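Leltinitz opens its furniture and fittings works to visitors twice a year, and in January I went along for the morning session. The works is in a long brick building behind the freight yard, and the walk from the station takes longer than the map suggests. Visitors sign in at a side door. Everyone gets a paper badge and a pair of clip-on toe caps, which do not fit well over boots.

The company makes metal parts for other firms, mostly stands, posts and weighted bases. If you have hung a coat in a hotel lobby or waited behind a rope at a bank, you may have leaned on something similar. Much of what goes out has another company's name on the box. One of the bigger customers is Stutura, a shop-fitting business, and a whole aisle of the warehouse was set aside for its orders.

The tour starts in the store where the sheet steel comes in. It is kept in racks along the north wall, with a sheet of paper between each layer to prevent scratching. We were told that most complaints in this trade are about scratches, and that a sheet marked at this stage is usually put aside for parts that will not show. The racks hold up to 353 sheets when full. They were less than half full on the morning I was there.

From the store we went through to the presses. A flat disc goes in and a shallow dish comes out, and the rim is turned in a second step on a different machine. It is loud, and the guide stopped talking until we were past it. The pressing itself takes a few seconds. Setting up takes most of a morning when the shape changes, so they run one size for as long as they can before switching. Almost 2,000 bases are pressed in a normal week. I asked what happens to the trimmings and was told they are sold back by weight.

Polishing was the part I had come to see. There is one line for the mirror finish and a separate bench for the brushed finish, and the two are kept well apart because the dust from one will spoil the other. The bases are held against a series of wheels, coarse first and soft last. The bench workers check each one by tilting it under a strip light and watching how the reflection of the strip moves across the slope. A dent too small to feel with a finger will put a kink in the line. I tried it with a reject and missed the fault twice before it was shown to me.

The tubes for the poles are bought in already drawn and are only cut, cleaned and brushed at the works. The brushing runs along the length of the tube, never around it. A tube brushed the wrong way looks fine alone but stands out in a row of others.

After a coffee break in the canteen (good rolls, weak coffee) we were taken to the fitting room. This is a quieter space, with tables for putting the stands together and shelves for odds and ends. One corner is used for checking that a pole stands straight. They do it in a simple way – the stand goes on a flat table, a square is held against the pole on one side, and then the stand is given a quarter turn and checked again. If it leans the same way as the table both times, the table is the problem. If the lean moves around with the stand, it is the base or the joint. I have a floor lamp at home that has leaned for years, and I now know how to find out why.

The joint between pole and base is where most of the design work has gone. An older model, the Gromov, used a single bolt from underneath, and it loosened when people twisted the pole to move it. The current one, the Pangaribuan, has a collar that stops the pole turning. A visitor asked why they did not simply weld the two together. The answer was shipping. A stand in two parts lies flat in a box, and 100 of them fit on a pallet. Welded, they would need more than double the space.

The warehouse came last and was rather dull, though the packing benches were worth a few minutes. Each polished base goes into a soft sleeve and then a fitted tray, face down. The poles are packed in tubes of their own. There is a small shop by the exit with seconds at reduced prices. I bought a short stand with a mark near the rim that does not bother me, and carried it back to the station under one arm. It was heavier than I had planned for.

Some practical points for anyone thinking of going. The tour lasts 2 hours, with the break included. The floor is level all the way through apart from three steps down into the press hall, and there is a ramp on the other side if you ask for it. Ear plugs are handed out at the door. Children are allowed in the fitting room and the warehouse but have to wait in the canteen during the press hall section. Parking is on the street. The shop takes cards, and it closes at noon, so visitors on the afternoon session should go there before the tour begins.

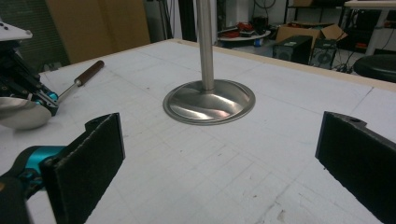

How should a polished steel base be cleaned at home?

Use a soft cloth with warm water and a little dish soap, then dry it right away with a second cloth so that no water spots form. Keep scouring pads and powder cleaners off it. On a brushed pole, wipe up and down along the length.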